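Tudberg bun-handling fault

The Tudberg bun-handling fault was a recurring failure in a two-armed kitchen robot set up by the firm Dulard to move steamed buns between a steamer and a plate. It came to wider notice in November 2023, when a review by the engineer Reshma Magagula questioned how the firm had been counting its successes.

Background

Dulard said in its publicity that the system could handle soft food "without marking it". The claim rested on a run of 3,927 transfers, most of them made with foam stand-ins. Real buns were brought in only in October, and the gripping force, set on foam, was left as it was.

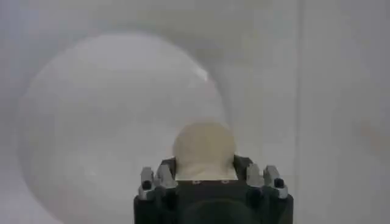 A steamed bun gives way under very little pressure and does not always spring back. The control software, supplied by Jeteck, judged a grip by how far the jaws had closed. If a bun gave way, the jaws closed further, the software read this as slipping, and it called for more force. Dulard described the result as "cosmetic variation", a phrase Magagula's review declined to use.

Causes

The review named two faults that Dulard had treated as one:

Over-gripping, in which the force rose during the lift and the lower part of the bun was squashed.
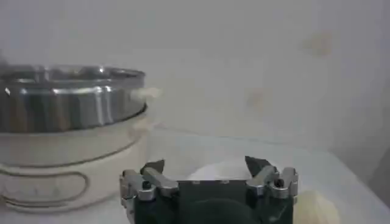 False release, in which the software logged the jaws as open while a sticky bun still clung to one fingertip. The arm then moved off with it. Such cases had been logged as completed transfers.
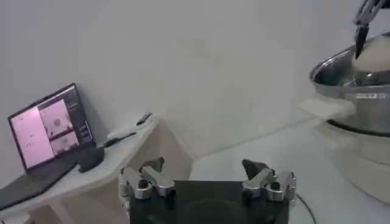

Safety concerns

The laboratory at Du Plessis, where the work was done, also raised the matter of arms working close to a metal steamer. The force limit had been lifted from 2 to 10 newtons to reduce drops – a change found in the settings but not in the written record. Dulard maintained that no one had been at risk. The review said only that the evidence for this was thin, as contact with the steamer was never logged.

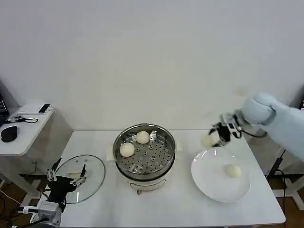 Steamed buns being handled at the steamer and plate.

Response

Jeteck issued a software change that capped the force once a lift had begun. Dulard repeated the trial with 400 real buns and reported a marked improvement, but it has not released the full log, and the figure of 3,927 still appears in its brochure.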